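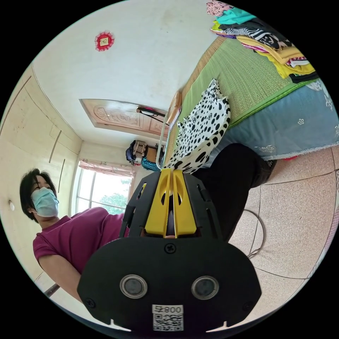 3.2 Folding at the bedside

Most of the folding we recorded in the Belside households was done on or beside a bed. Tables were available in many of these homes but were used for meals, schoolwork and sewing, and clearing one for laundry was seen as extra work. A bed is wide, it is low enough to reach across while seated, and it is usually close to the place where clothes are put away. Participants in the Skanside group gave much the same account, although they were more likely to sort in the living room first and carry the piles through afterward.

What covers the bed matters more than we expected. A woven mat laid over the bedding gives a firmer surface than a quilt or a loose spread, and garments folded on it keep their edges while the next one is being handled. Figure 2 shows a green woven mat used in this way, over a pale blue bedspread with small white flowers and a fringed hem. The folded clothes are stacked at the far end of the mat, with several yellow garments in the lower part and a zebra-striped one above them. A spotted black-and-white piece is at the near side, its upper end folded against the edge of the bed.

Figure 2. Folded clothes stacked on a bed covered with a woven mat, Belside.

Placing the stack at the far end was common. Participants who did this told us that they wanted the near side free for spreading out the next item, and that a stack close to the edge was easily knocked down by a sleeve or a passing child. The cost is a longer reach for every finished garment. Older participants tended to build a small pile beside them and move it across in one go – a habit that also appears in the earlier Jummont diaries.

Sorting rules varied between homes. Some households stacked by owner, some by type of garment, and a few by the shelf or drawer the clothes were going to. Color was seldom named as a rule in the interviews. When participants grouped clothes by color they usually explained it by the order in which things had come off the line, or by sets bought together.

Printed fabrics raised a practical point. Seixas found that people fold plain garments faster than printed ones, and suggested that a busy pattern hides the seams used for lining up the edges. Our interviews give partial support to this. Participants mentioned spots and stripes as harder to square up, but thin or slippery cloth drew more complaints than any pattern. Several said that they left such items until last and rolled them.

The time between folding and putting away was often long. Stacks stayed on the bed through the afternoon and were moved only when the bed was needed for sleep, sometimes to a chair and from there back to the bed the next morning. We return to these delays in Section 4, where storage space is considered.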